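Sorting chopsticks and spoons in a small kitchen
Jirkwood Home Help > Kitchen > Storage
Posted 22nd March

Marlina Purba
We eat at a table just outside the kitchen and everything ends up on it. Spoons go into whatever is nearest, usually a paper cup, and the chopsticks get left on the cloth.
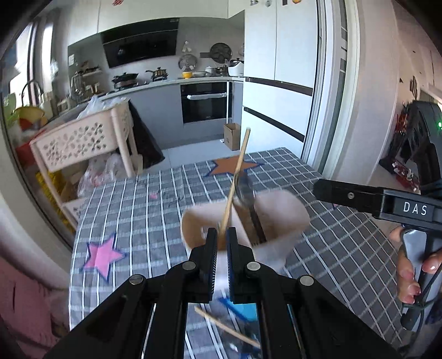 I bought a white plastic holder to replace the cups, but now it all goes in together and I can never find two chopsticks that match. Some are plain wood and some are patterned. Should spoons and chopsticks be kept apart? I don't want another drawer tray. The last one was 305 mm wide and didn't fit.

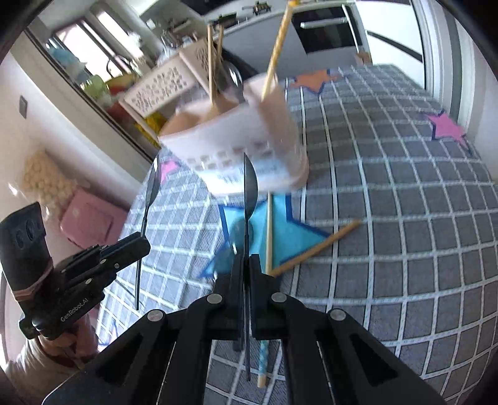
Spoon and chopsticks sharing the white holder

Irfan Pattinasarany
Yes, keep them apart. Chopsticks stand up well in a tall holder, but a spoon takes up room at the top and you have to pull everything out to reach the ones behind. Lay the whole lot on the table first, pair the chopsticks by pattern, and put odd ones in a bag for the garden. Scissors should go on a hook. 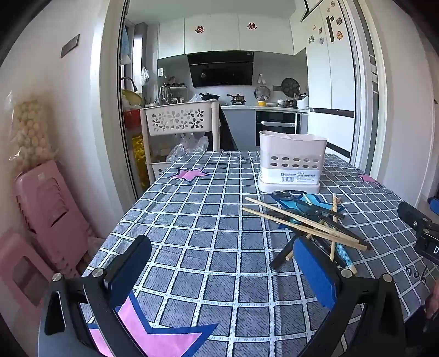 Liew would add that plain wooden chopsticks want replacing once they go rough at the ends. Patterned ones hide the wear, so feel the tips as well. Wash the holder while it's empty, as water collects in the base.

clunik_11
just get a drawer tray

Marlina Purba
Thanks. I've started pairing them and the patterned ones are quick to do, as you only have to look at the top half.

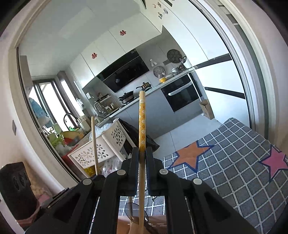

The plain ones take longer because the lengths vary slightly. I'll keep the spoons in a mug for now and look for a second holder in May.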